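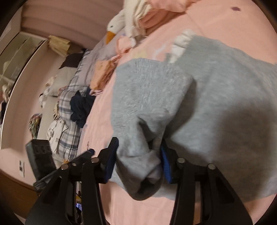
自动分账这种功能，用上两个星期就会嫌烦，最后还不是回到一张表格。上一期我在结尾提了一句正在试用 Gritard，留言区很快就有了这么一条。我看完笑了半天，这话我自己去年也说过，几乎一个字都不差！那会儿我刚把 Akis 卸掉，手机里清清爽爽，心里想着这辈子再也不要让一个应用来告诉我"本月餐饮支出偏高"了。

所以这篇评测我拖得有点久，想多用一阵子再写，免得又是三分钟热度。从七月用到现在，工资进来过几回，房租出去过几回，中间还碰上一次退款、一次被重复扣款，该遇到的差不多都遇到了，可以坐下来慢慢聊。

## 先说它是什么

Gritard 是一个分账工具，绑在你的主账户上。钱一到账，它就按你事先定好的规则，把钱拨到几个小账户里去：房租一个，日常开销一个，报税预留一个，旅行一个，名字随便起（我有一个叫"别动"，里面的钱我确实没怎么动过）。它自己不吸收存款，背后合作的是 Nkuna，钱都放在 Nkuna 那边。这一点在注册页面上写得挺清楚，只是字小了点，我是把手机凑到眼前才看完的。注册之前请务必把那一页读一遍，资金放在哪里、出了问题找谁，各家的安排差别很大，别光看我一个人说。

我的情况稍微有点麻烦：一份固定工资，加上零零散散的稿费。稿费什么时候到全看对方财务的心情，有时候一个月来好几笔，有时候整整一个季度安安静静。以前我的办法是全堆在一个账户里，到报税的时候再翻流水，翻得头昏眼花，还要和自己的记忆力吵架。市面上大部分记账应用都假设你每个月同一天拿同样的钱，碰上我这种人，图表画得再漂亮也帮不上什么忙。

## 开户和第一周

开户用了37分钟。我知道这个数字听上去不太好看，现在哪家不是吹自己几分钟搞定呢。时间主要花在身份验证上，拍证件那一步退回来两次，提示只有一句"请重试"，也不告诉你是光线不行还是角度不对。第二次被退回来的时候我去泡了杯茶，回来换到窗边再拍，就过了。客服后来在邮件里跟我说他们正在改这段提示语，到我写稿的时候还没看到变化。

绑定主账户倒是很顺，流水导进来也快。它会先把你过去的交易扫一遍，然后猜哪些是固定支出。房租猜对了，电费猜对了，健身房也猜对了（唉，我都快忘了自己还在交健身房的钱）。有意思的是，它把我每个星期三晚上买的外卖也算成了"订阅服务"。我盯着那一行看了好一会儿，觉得它说得也没什么毛病，就留着没改。

第一周最好什么规则都别设，就让它看着。应用里有个"只观察"模式，藏在设置的第二层菜单里，我真希望他们能把它挪到首页去！打开以后，它每天告诉你"如果规则已经生效，今天会拨走多少钱"，一分钱都不真的动。对我这种有点神经质的用户来说，这是整个应用里最体贴的设计，比那些撒彩带的动画体贴多了。

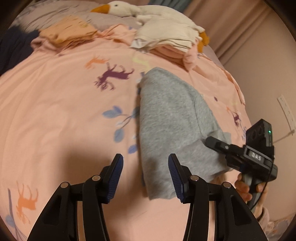

规则编辑器是我用得最多的地方，也是最想夸的地方。每条规则都是一句完整的话：钱从哪里来，满足什么条件，拨到哪里去。规则之间可以叠，一条压着一条，上面的先执行，剩下的再交给下面那条。我第一次叠得很乱，稿费被报税那条规则拿走了一份，又被旅行那条拿走一份，日常账户里只剩下可怜巴巴的一点零头。后来我才慢慢理顺，叠规则跟叠衣服差不多，粉色被套上那件浅灰色的衣服，叠成长长一条，右边还搭着一层，哪层在上哪层在下，一眼就能瞧见。Gritard 的界面要是也能这么一目了然就好了，现在它把所有规则排成一个列表，先后次序只靠左边一个灰色的小数字，我这个年纪的眼睛看着有些吃力。

顺便说一下按比例和按金额的区别，留言区里问这个的人不少。固定支出我全部用金额，到账先把房租扣足；浮动的部分用比例，稿费来多少，就按比例留多少给报税。这两种可以写在同一条规则里，不过我试过以后又拆开了，写在一起将来改起来容易看漏。还有一个"封顶"选项，小账户存到某个数就停，多出来的自动流到下一个去。我给"别动"设的封顶是600多，听着不多，可它是我头一回老老实实存满了没有伸手的一笔钱，存满那天我还截了个图，自己乐了一会儿。

## 不太顺的地方

费用要先讲。基础版免费，但只能建两个小账户，对多数人来说大概不够用。完整版一年56块，按年付，没有按月的选项，这一点我不喜欢。一个新工具，总该让人先按月试试吧？我付了，也用得挺满意，可付款的那一下还是犹豫了。取消续费的按钮倒是放在明面上，点进去没有挽留弹窗，没有问卷，这个要给他们记一功。

再就是退款。我有一双鞋退了，商家把钱打回主账户，Gritard 当成了一笔新收入，兴冲冲地按规则给我分掉了，报税那边还多留了一份。金额不大，我手动拨了回来，来回点了好几下。现在可以在规则里加一个"排除退款"的条件，但它默认是关着的，我认为应该默认打开。已经在用的朋友可以去看一眼自己的设置，在"来源"那一栏最底下。

重复扣款那次的体验好得多。超市那边刷了两遍，Gritard 当天就弹了提醒，问我是不是同一笔。我点了"是"，它把两条流水并排放着，连申诉时要填的交易编号都替我列好了，我复制一下发给银行就行。申诉本身当然还是得自己跑，它代替不了你，不过光是不用翻流水这一项，我就很感激了。

导出也得提一句。我报税用的是 Fimia，原本指望两边能直接连上，结果只能先导出表格，再手动传过去。表头的日期格式还对不上，要在表格里改一道。每次都要改，每次改的时候我都会小声嘟囔几句。帮助页上写着"更多集成即将推出"，这句话我在不同的应用里看过太多遍了，就先当它没写吧。

## 和 Akis 比一比

有好几位读者问我两个该选哪个。Akis 强在看，图表细，分类也聪明，月底那份总结写得像一封信，我到现在还挺怀念。它的毛病是看完就完了，钱还在原地，该怎么花照样怎么花。Gritard 的图表只能说凑合，柱状图的颜色我至今分不清哪根是哪根，但它真的会动手。我自己是那种看了报告会点点头、然后继续下单的人，需要有个东西在我看见余额之前就先把钱挪走。如果你自制力很好，又喜欢研究自己的消费习惯，Akis 用起来可能更舒服，价钱上两边也都有免费版可以先摸一摸。

两口子一起用的话，我建议再等等。Gritard 的共享账户还在测试，目前另一方只能看不能改规则，我们家试了一个周末就放弃了，为了谁来定"外出吃饭"的比例还小小地拌了几句嘴（最后是出去吃了一顿才和好的，那笔钱走的是旅行账户，请不要告诉别人）。

客服我一共找过几次，都是邮件，没有电话。回得不算快，但回信的人看得出来是认真读过我写的东西的，有一次还指出我的一条规则写反了，附了正确的写法。应用内的聊天窗口就别抱太大希望了，我问退款的事，它给我发来一篇怎样修改头像的文章。

## 适合谁

收入不太规律、每年到了报税季就心慌的朋友，我会推荐你试试，先开"只观察"，看上一周再说。工资固定、银行自带的自动转账已经够用的，就不必再多装一个应用了，56块拿去吃顿好的也很值。至于那位说两个星期就会嫌烦的读者，我到现在还没嫌烦，表格倒也还留着，每个月底对一次账，图个心安。

下一期想写写各家应用的年度账单导出，谁家的格式最让人头疼，欢迎在留言里提名。Fimia 那个日期格式我已经先替它报上名了。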